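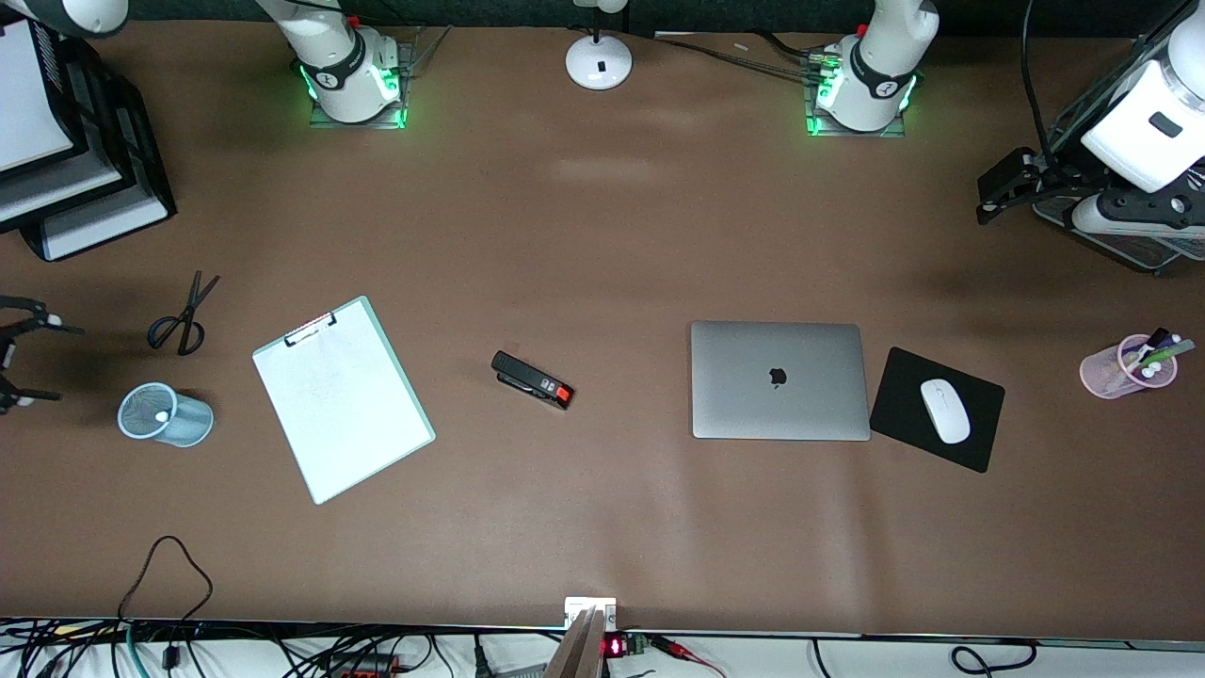 Long brown table, office odds and ends, a little green light.

I left Holta at six in the morning with two panniers, a puncture kit and a hangover I had been given by Bonifacio Paredes, who runs the bike shop there and regards an unopened bottle as a kind of insult. He had trued my back wheel for nothing and then made me pay for it in plum brandy. The wheel was perfect. I was less so, and the first hour out of town passed with my eyes mostly on the front tyre.

For anyone who has skipped the last few posts, and my sister admits she has, I'm riding from the coast to Vatura by whatever road looks the least like a motorway. Holta to Gernel was meant to be the easy bit. On the map it's 43 miles along a river, and I'd told myself that rivers are flat. Rivers are flat if you are the river. The road kept climbing up out of the valley to visit a farm, having a look round, and dropping back to the water again, and by ten o'clock I had crossed the same railway line so often I was starting to feel responsible for it.

November is not the month the guidebook has in mind. The campsite cafés were all shut, with the chairs stacked up and tied together, and the one shop that was open sold animal feed, candles and a single flavour of crisps (paprika). I bought the crisps. I ate them in a bus shelter with a very old dog who had clearly been let down by cyclists before and watched every mouthful go.

After lunch, if that was lunch, it rained. My jacket is described on its label as "showerproof", and I'd like to meet whoever takes showers like that. It kept the rain out until the second bridge and from then on it kept the rain in. I found a barn with a bit of overhanging roof and stood under it next to a man on a much better bicycle, who introduced himself as Leandro Quintana and asked how much I was carrying. I said I didn't know. He lifted my back wheel an inch off the ground, put it down again very gently and offered me half a cheese roll.

Leandro had come down over the pass that morning. Snow at the top, he said, a bit over 2,000 metres, but the road was clear and the descent was "interesting". I've been on this trip long enough to know what interesting means. He also told me not to stay at the big hotel by the station in Gernel, where they'd charged him 145 for a room with a view of the bins, and to ask for Kaufmann's instead, up the hill behind the church.

Up the hill. Of course it was.

It was dark when I got to Gernel. I'd like to say something about the old town, which I'm told is lovely, but I saw it as a series of wet cobbles with my front light wobbling over them. I pushed the bike for the last stretch. A boy of eight or so walked beside me the whole way, saying nothing, and then at the top he pointed at the door and held out his hand for a coin. Fair enough.

Kaufmann's has not been run by anyone called Kaufmann for years. It belongs to Saadet Dönmez, who looked at the puddle I was making on her tiles and handed me a towel before she handed me a form. She has three rooms, and I got the one over the kitchen, where the warm air comes up through the floorboards and so does the radio. Supper was lentil soup, then more lentil soup. I've paid a great deal more for a great deal less. My socks spent the evening on the pipe beside the stove and I spent it on the chair next to them.

I had meant to leave again in the morning. The morning had other plans, mostly horizontal, and when I opened the shutters I couldn't see the church, which is across the street. So I've stayed put. I've written postcards. I've oiled the chain twice. I've worked out that the thing rattling since the coast is the bell, and I've tightened it, and now something else rattles.

Saadet says it will clear by tomorrow. The man who delivers her bread says it won't, and they have been arguing about it on the doorstep in a way that suggests it's an old fixture. If she's right I'll go for the pass early and be on the far side by dark. If he's right it's lentils.

I've put a bag of spare clothes by the door to post home. It's got the second jumper in it, the good trousers and the travel chess set I've carried since the coast and played once, against myself. I lost.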